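Stop Ranking Grippers by Payload

Most gripper comparisons I read open with payload and stroke. For light tableware, neither number predicts much. A paper plate weighs almost nothing, and any parallel gripper on the market can hold one once it is between the fingers. Getting it there is the hard part.

We ran 785 attempts with the Gerkano linkage gripper and the same number with the Rorosow, on one arm and one controller. Both carry more than the job needs. The difference came from fingertip shape and from how the tip moves as the fingers close. On a linkage design the tip travels along an arc, so the approach height has to change with the opening.
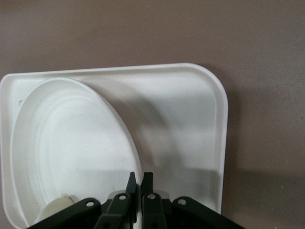
White on white is the other neglected case. A wrist camera sits close to the work, and the arm puts its own shadow across the target. Kanchan Negi argued for a fixed overhead camera instead. I disagree — the overhead view loses the rim at the moment of contact, when it matters most.

My proposal is modest. Vendors should publish tip path against opening, at 15 points or more, and the finger thickness at the last 13 mm. Payload can go on page two.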